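Home | Forums | Security & Conflict | New Posts | Search

Thread: The Sirkovel ceasefire line, and who gets to say it moved

c_quintana
Posted 13/11/2020

Moving this out of the Tillman bridge thread, where it was burying a perfectly good argument about load ratings. The army statement says the checkpoint north of Sirkovel was attacked before dawn and the attackers were "repelled." The rebel statement says the checkpoint was never theirs to repel anybody from, as it sits on the wrong side of the line. Both sides say they hold it this morning. It must be getting crowded up there. 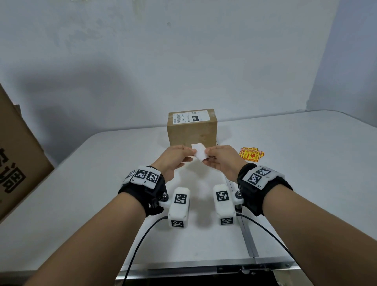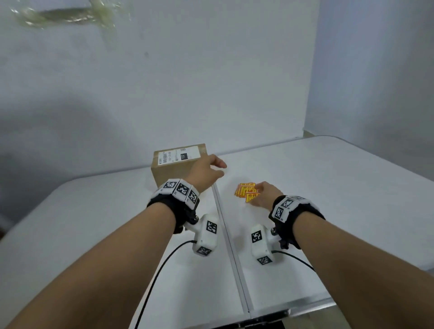
What I want to know is which map people are using. The version attached to the March agreement has the line following the creek. The one the army briefs from has it following the road, and the two are 11 kilometers apart at the widest spot. You can get an awful lot of violations into 11 kilometers.

zamora_b
The creek map is the signed one. The road map is an "operational reference," meaning someone drew it afterward and liked it better. I don't see why this is still being argued.

hacer.agca
It's still being argued because the signed map was printed so small that the line is half a mile wide. Have you looked at the annex? The creek splits below Noltusham and the line doesn't say which branch it takes. I'm no friend of the road map, but "just read the agreement" doesn't get you very far when the agreement is a thick pen stroke.

zamora_b
The west branch. It's in the text, second paragraph, "the principal watercourse."

hacer.agca
The west branch is dry half the year. Principal according to whom?

yanti_w
I lived in Noltusham for three years before the fighting and can confirm that everyone there calls the east branch the creek and the west branch the ditch. I realize local knowledge is frowned on in cartography.

On the casualty numbers: the army says 10 rebels dead, the rebels say none and two wounded. The clinic in town has put out nothing. In the last round the clinic's count ended up nearer the lower figure, but it took a couple of weeks, by which time the radio had moved on to the price of cooking oil.

c_quintana
That's my worry with all of these. The first number goes in every headline and the correction goes in a paragraph under the soccer. I'd settle for "the army said" at the front of the sentence. Two of the wire pieces I read this morning dropped it completely by the third paragraph.

L. Kowalczyk
I'll speak up for the desk people, having been one. You get a statement from a spokesman at four in the morning, your stringer can't get past the first roadblock, and somebody wants 30 lines by five. You attribute it at the top and hope readers remember who was talking. Should it be repeated? Sure. But it isn't a conspiracy, it's a tired person with cold coffee.

zamora_b
Nobody said conspiracy.

L. Kowalczyk
You said it in the bridge thread. Twice.

zamora_b
That was about the bridge.

yanti_w
To drag this back: the statement says 884 families were moved to the school in Illadik. I know that school. It has one decent roof and a gym. Either they mean 884 people or somebody has invented folding families.

hacer.agca
The district office used "persons" in its own notice, same figure. I'd trust the district on this, they're the ones buying the rice.

c_quintana
Good catch, both of you. I've changed it in my notes. And I still want a clean copy of the annex map if anyone has one – mine is a scan of a photocopy and the creek has turned into a staple.

hacer.agca
Mine has the staple too. I'll ask for a better one and post it if I get an answer.

Comments (3)

ridgeline_reader
Team ditch. My uncle farmed by the west branch and never once called it principal.

moss88
Could the bridge people please stay in the bridge thread

oldmapfan
The road on the army map was rerouted after the flood, so even the road map doesn't match the road. Sorry.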